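Ahonen Linen Spray, Unscented and Lavender

Pump bottle. Refills sold separately. Made in small batches at our Driltmont workshop.

We have been making this spray in one form or another since my aunt's ironing days, and I still get a little thrill when someone writes to say they've gone back to ironing their pillowcases because of it (my husband thinks this is a strange thing to be thrilled about, but he sleeps on ironed pillowcases and has never once complained!). It is a light starch-free spray for sheets, pillowcases, tablecloths and curtains, and it loosens up creases so the iron can glide along without you having to lean on it.

The recipe is short. Water, a little plant alcohol, a softener made from corn, and in the lavender version a small amount of lavender oil that Flurina Bachmann picks out for us every summer. She is very particular about it, and one year she sent back the whole delivery, so we simply didn't have lavender until August. Some of you were quite cross with us, and I do understand, but the batch that finally came was lovely.

You can use it on cotton, linen and most cotton blends. Printed sheets are fine too, and we get asked about those a lot, especially the confetti and terrazzo kinds that so many people have on their beds now. Turn the printed side down, spray from an arm's length away and iron on the back. 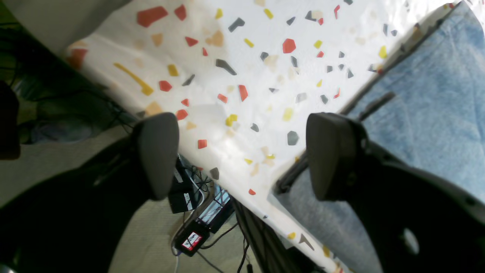

How to use it

Shake the bottle gently. Spray evenly over the cloth, then fold it over on itself and leave it for 3 minutes so the damp can spread. Iron on the setting your care label gives. For a tablecloth with old fold lines, spray the folds twice and go slowly along them.

If you don't care for ironing at all, make the bed first, mist the top sheet lightly and smooth it toward the edges with your hands. It won't be as crisp, of course, but it does look cared for, and by bedtime the sheet should be dry.

Please don't use it on silk, velvet or anything marked dry clean only. Onni Honkanen tried it on a silk scarf for us and we had to buy his sister a new one.

Sizes and refills

The bottle comes in one size. Refills come in a box of 4 or a box of 6, and the pump fits both the current bottles and the older green ones. If your pump sticks, run warm water through it before you write to us, though you're very welcome to write anyway.

Orders are packed by Kasun Bhuiyan, who will happily tuck in a gift note if you leave one at checkout.

Item number 159. Label updated June 2018.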